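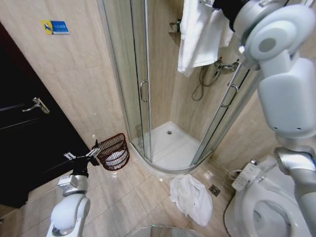

The little bathroom, corner shower with the curved doors

From: Sandrine Rey
To: handinlow-house list
Date: 12/26/20
Subject: Re: small bathrooms and what to put in them

> We have one tiny bathroom left to do before February and I keep going
> back and forth. Square shower with a curtain, or one of those rounded
> corner ones with sliding glass? The Bodin catalog makes them look huge
> and I don't believe it. Also, is the glass a pain to keep clean? And
> where on earth do you put your towel?

Hi all,

I can answer this one! Ours is the quarter-round kind, two clear sliding doors in thin silver frames, and I would buy it again tomorrow. The room is small, and the curve means you can get past it to the toilet without banging your hip on a corner. We paid 897 for the enclosure and tray together from Dilteck (delivery was extra, grr) and it took 4 visits from the plumber to get it all in, mostly his own fault.

The glass -- yes, it spots. I keep a squeegee under the sink in the hall and give the doors a quick swipe when I get out. If I skip it for more than 3 days I need vinegar. The bottom track is worse. An old toothbrush does it, and go easy on the spray near the rollers.

As for the towel, mine goes right over the top of the enclosure, same as you see there. I bought a Kusodus over-the-door hook and it wouldn't sit on the curved rail at all, so back it went. If you have a free bit of wall, put up a proper bar while the tile guy is still around. I wish I had.

Other stuff, in no order. We have a small metal shelf up in the back corner of the shower and it's just big enough for soap and one bottle. Get a bigger one. The beige marble-look tile hides water marks really well, and I like it with the wood-grain floor even though my sister thinks it's too much beige. The brown wire basket by the door has a white liner in it so I can lift the whole thing out. And do ask for a floor drain outside the shower too -- I drop a wet cloth next to ours after wiping down and don't worry about the drips.

What size tray were you looking at? I can measure ours if that helps.

Sandrine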